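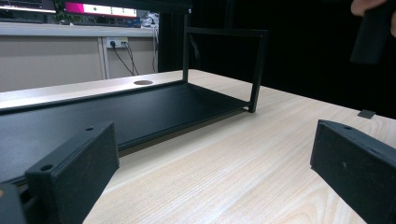

Repair Manuals Should State Torque in Every Step

The service manual for the Grallimier 500 bench drill runs to 173 pages. The torque values are on two of them, in a table near the back, sorted by part number. A person who wants to tighten the column clamp has to find the step, read the part number off the exploded drawing, turn to the table, find the row, and turn back. I have watched trained people skip the table on the third bolt and go by feel from there on.

My position is that a torque value belongs in the sentence that tells the reader to tighten the fastener. The table can stay as a reference. It should not be the only place the number exists.

The usual objection is maintenance of the document. If a value appears in fourteen places and engineering changes it, fourteen places have to be updated, and one will be missed. This was a fair objection when manuals were pasted up by hand. Any authoring system sold in the last twenty years can hold the value once and print it wherever it is called. Ogundipe, where I wrote manuals for six years, had such a system and used it for the company address and the copyright line. The torque values were typed by hand into the table anyway, so the supposed protection against error was one typist and one proofreader.

The second objection is clutter. Nneka Abubakar edited most of what I wrote there, and she held that a step should contain one action and nothing the reader could look up. I agree with the first half. For the second, the question is what the reader's hands are doing at the time. A person holding a bracket in place with the left hand and a driver in the right can't turn pages. Whatever is not on the open page will be guessed.

Guessing produces two kinds of failure and they are not equally visible. An under-tightened joint tends to announce itself. It rattles, or the part shifts, and someone goes back to it. An over-tightened joint is silent until the thread strips or the bolt yields, which may happen at the next service, in the hands of someone who did nothing wrong. Service records then show a failure during disassembly and the cause is filed under corrosion or operator error. I have read a lot of those records. Very few mention the previous assembly.

There is also the matter of units. The Grallimier table gives newton meters. The wrenches in most small American shops are marked in inch-pounds at the low end and foot-pounds above that. A manual sold here should print both, in the step, in the same order each time. Conversion on a phone with greasy fingers is where factors of twelve come from. One shop in Drerthorpe sent us back a cracked gearbox cover that had been tightened with the foot-pound figure on the wrong side of that mistake. The technician had done the arithmetic correctly and written the answer on a piece of tape with no unit.

Condition of the thread matters as much as the number. A value for a dry fastener applied to an oiled one gives a higher clamping load, sometimes high enough to damage the part. Most tables I have seen cover this in a footnote, and some don't cover it at all. A step that reads "Apply one drop of thread oil. Tighten to 18 N·m (13 ft-lb)" has no such gap. The reader does the two things in order and the result is what the engineer had in mind.

I should be fair about cost. Printing values in the steps makes a manual longer. When we rebuilt one of the Ogundipe manuals this way as a trial, it grew by four pages. Translation cost went up slightly, though numbers are cheap to translate. The review took longer, mainly on account of the engineers, who were now reading values in context and found several they did not believe. Two turned out to be left over from an earlier casting. Those errors had been sitting in the table through three editions. I count that as a benefit, but it was charged to the documentation budget as an overrun, and the trial was not repeated.

Yakubu Ekwueme, who ran the service training course at Curndale, took a different line from mine. He thought the manual was the wrong place to fight and that values should be stamped or printed on the machine beside the fastener. On large equipment I think he is right. A label next to a drain plug is better than any page. On small equipment there is often no flat surface to put it on, labels come off with solvent, and a stamped value can't be revised. It also tells the reader nothing about sequence, and for a cover with eight screws the sequence does most of the work.

Some fasteners have no meaningful torque value. Wood screws into particleboard, plastic caps and small set screws on knobs are all in this group. The manual should say so in the step: "Tighten by hand until the cap touches the housing." What it should not say is "tighten securely" or "do not overtighten." Neither one is an instruction. A reader who knew what securely meant for that part would not need the page, and a reader who doesn't know has learned only that there is a limit somewhere.

For a writer starting on an existing manual, I would begin with the fasteners that go into aluminum or plastic, then anything that rotates, then anything holding a guard. On a typical machine of this size that is a few dozen steps. Ask engineering for the value, the thread condition, and the drawing revision it came from. If the answer to the last one takes more than a day, check the rest of the table too.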